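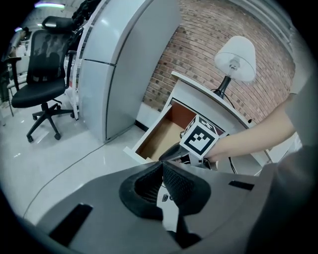 Nyanda Bedside Table, White

The Nyanda is a one-person bedside table with a white body and a light timber-coloured drawer interior. It belongs to our Pakdale bedroom range and matches the Pakdale tallboy and bed head in finish, so pieces bought at different times will sit together without an obvious change in colour.

The top drawer opens towards the bed or straight into the room, depending on which wall you use. Inside, the walls are a warm brown and the floor is paler. We leave the inside unpainted on purpose – paint in a drawer that gets used every night tends to mark and chip at the corners.

The top takes a table lamp with space left over for a glass and a paperback. A lamp with a tapered base suits it well. If you prefer a wide drum shade, measure it first and allow for the wall behind.

Details
Product code: 382
Range: Pakdale
Colour: white outside, timber tones inside
Supplied: flat-packed, one carton
Assembly: one person, Phillips head screwdriver required (not supplied)
Warranty: two years, household use

Assembly notes
Lay the side panels on the carton or an old blanket. Fit the drawer runners before the back panel goes on. Leave the final tightening of the cam locks until the unit is standing upright on a level floor, then check that the drawer closes flush on both sides. If it catches, loosen the runner on that side by half a turn and try again.

Attach the wall strap if there are small children in the house. The strap and bracket are in the bag marked 94. Plasterboard fixings are not included.

Cords
Lamp and charger cords should run down behind the unit where you can. A cord that has to come around the front should be kept clear of the drawer opening so it doesn't get pinched. The Jarmont cord clip set (code 93) sticks to the back panel and holds up to four cords.

Care
Wipe with a soft damp cloth and dry straight away. Don't use cream cleansers or anything with bleach on the white surfaces. The drawer interior only needs a dry cloth or the brush end of the vacuum.

Availability
In stock at our Naralari showroom and online. The Nyanda is also available to motels and holiday lets in quantity – trade pricing applies to orders over $3,000. Lamps and other bedside items are sold separately. The next Pakdale shipment is due in June.

Page updated 9 December 2019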